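Workshop tips: setting up a small gripper arm on a shared bench

These notes come from the arm we are building at the Borko workshop. Most of them apply to any two-finger gripper you put together from a kit or from spare parts.

Fixing the base

Bolt the base down before you tune anything. A clamp will do for the first evening, but it creeps. We lost 3 evenings to an arm that had shifted slightly between sessions. Mark the position of the base on the bench with a pencil in case someone has to move it.

Wiring

Leave a loop of spare cable at every joint and tie it on one side only. Turn each joint by hand through its full travel with the power off. If a cable goes tight, redo it now. Label both ends of every lead. Marlina Sumampouw uses masking tape and a biro, and it has lasted since August.

Setting the open position

Send the fingers to fully open and read the servo value. Ours is 2,302, and closed is 858. Write yours inside the lid of the control box. Stop a little short of the end stops or the motor will hum and get warm.

First things to pick up

Start with light, soft things that won't break or roll. Artificial flowers are good practice, as the petals give and the stem can be gripped as well. Spread a plain white cloth so the wrist camera gets a clear outline, and smooth out the folds. Open the fingers wide, come down with one on each side of the flower, and check the gap before closing.
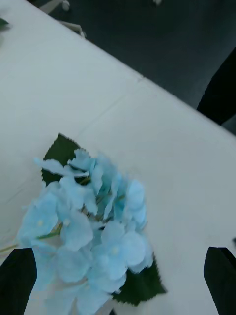
Closing speed

Close slowly, at 7 per cent of full speed to begin with. Aisyah Nugroho wrote a short routine that stops the fingers when the motor current rises, and a copy is on the workshop computer. Keep one hand by the switch until you trust it.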